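Prüfliste Wäschefalten, Zelle 16
Projekt Irnance, Abnahme vor dem Dauerlauf im Juni
Geprüft von: Wumpini Bonsu
Gegengelesen: Traian Tănase

1. Mechanik
Schiene fest, Schrauben nachgezogen: ja
Grundplatten beider Arme ohne Spiel: ja
Not-Halt löst aus: ja, beidseitig geprüft
Kommentar: Der Taster hängt zu weit links. Wer rechts steht, muss um die Zelle herumgreifen. Bis zur nächsten Prüfung versetzen.

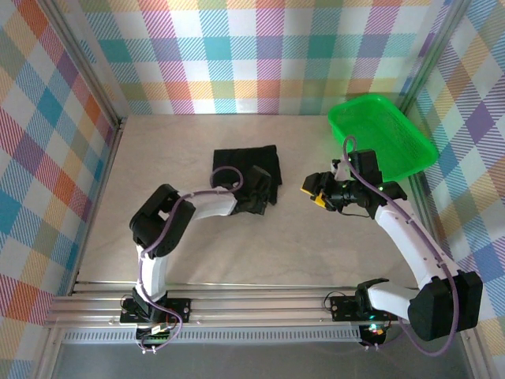 2. Kabel und Greifer
Kabel frei beweglich: mit Einschränkung
Greiferbacken ohne Grat: ja
Kommentar: Die Kraftbegrenzung steht auf dem Wert, den Weltosance für dünne Baumwolle vorgibt. Bei Frottee reicht das nicht, dort rutscht der Stoff durch. Die violetten Leitungen liegen in Schlaufen über den Armen und hängen an den Sockeln herunter. Zusätzlichen Halter am Handgelenk anbringen, sonst scheuert der Mantel durch. Backen nach 500 Griffen auf Fasern kontrollieren.

3. Faltvorgang
Glattziehen: bestanden
Ärmel einschlagen: nicht bestanden
Ablegen im Korb: teilweise bestanden
Kommentar: Einfarbig schwarze Hemden bleiben der schwierigste Fall. Die Steuerung findet den Saum, verwechselt aber Ärmel und Falte. Im Protokoll stehen 3247 Versuche, der Ärmel ist weiterhin die häufigste Abbruchursache.
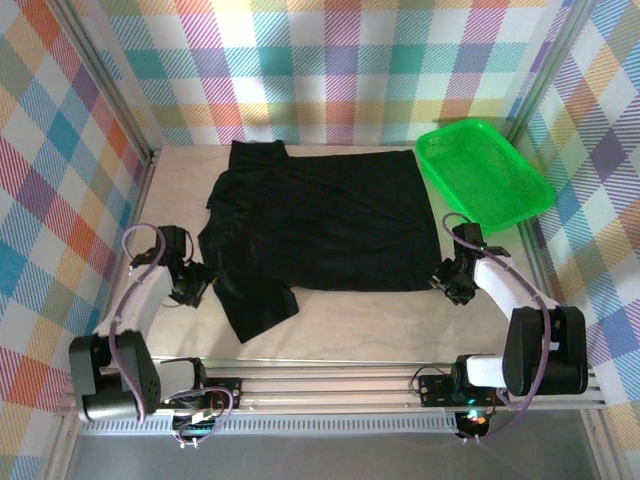 Mit hellen Handtüchern von Enlow tritt der Fehler nicht auf. Für den Haushalt reicht mir das nicht, dort kommt die Wäsche gemischt und auf links gedreht an. In einer Wäscherei mit gleichen Teilen sieht es besser aus.

4. Aufsicht
Unbeaufsichtigter Betrieb: nicht freigegeben
Betrieb mit Aufsicht: freigegeben bis 4000 Zyklen
Anmerkung T. Tănase: Einverstanden. Punkt 3 mit der neuen Version von Bae wiederholen, gleiche Hemden, gleiche Beleuchtung.

Offen: Taster versetzen, Kabelhalter, Nachprüfung Ärmel.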